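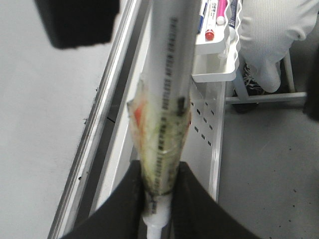

Who Pays for the Slow Days?

I spent most of last Sunday afternoon at my kitchen table with a calculator, a pot of coffee and a stack of supplier invoices, and I came away convinced that late payment is one of the dullest and most important problems in business today. Stay with me, please! I know this isn't the glamorous end of economics.

It started with an email from a reader, Pak-hei Ho, who runs a small firm called Murmont. They make replacement parts for shop fittings (shelf brackets, hinges, the little clips that hold price tags on). Business is good. The order book is full through September. And yet he'd just had to put payroll on a credit line for the second time this year, and he wanted to know if he was doing something wrong.

He wasn't. He sent me his open invoices, 348 of them, and nearly all the big ones were past due. His largest customer, a retail chain called Prakgate, signed a contract that says 30 days and pays whenever it gets around to it. So Murmont buys steel, pays people to bend it, ships it, and then waits. In the meantime it borrows. The interest on that borrowing came to $3,473 over the last quarter, and every cent of it was, in effect, the price of lending money to a company many times its size.

That's the part I can't get past. Prakgate could borrow far more cheaply than Murmont can. If somebody in that chain has to carry the cost of waiting, it ought to be the one who can carry it for the least. Instead we've let the cost slide down to whoever has the least room to argue, and then it comes back up again in prices, because of course Pak-hei now builds it into his quotes. Prakgate is paying for its own slowness and doesn't see it on any line of its books.

I put this to a friend who used to work in purchasing, and she laughed at me a bit. Nobody in her old department got a bonus for paying on time, she said, but the finance side was praised every quarter for the amount of cash on hand. Well, there you go. You get what you measure. Her bosses weren't villains, they were looking at one number, and that number looked better when the checks went out late.

I used to think the answer was a law with a hard deadline in it, and I still wouldn't mind one. But I've cooled on the idea a little. A small supplier who has one or two big customers isn't going to take either of them to court, whatever the statute says. Pak-hei told me he's never once charged the late fee that's printed on his own invoices. It's there in bold type and everybody ignores it, including him.

What I'd like to see is publicity. Make large companies print their average payment time in the annual report, right up front with the sales figures, and make them split it out by size of supplier. Then banks can read it, and so can investors and anyone thinking of bidding for a contract. I'd bet good money a few finance chiefs would be on the phone within the week. 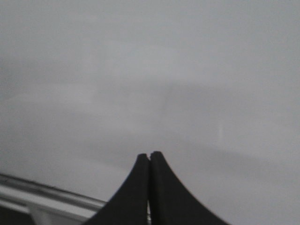
What a few of you have tried

I asked about this in the last issue and my inbox filled up, so thank you! A reader at a packaging outfit called Zorex told me they give a small discount for payment inside 20 days, and it worked on the mid-sized customers and did nothing at all with the big ones. Another of you bills half up front on any new account and says that only one customer has ever walked away over it. I liked that one a lot.

And then there was the bookkeeper who calls every customer 6 days before the due date, very cheerfully, just to check that the invoice arrived and has the right purchase order number on it. She says half of her late payments used to come down to a wrong number sitting in somebody's queue. It costs her one morning a week, and I suspect it beats most of what I've suggested above.

If you're on the other side of this and you work in accounts payable somewhere large, I'd love to hear from you as well. I'll keep your name out of it. Next time I want to get into supply chain finance, where a bank steps in and pays the supplier early for a cut, and why I'm in two minds about it.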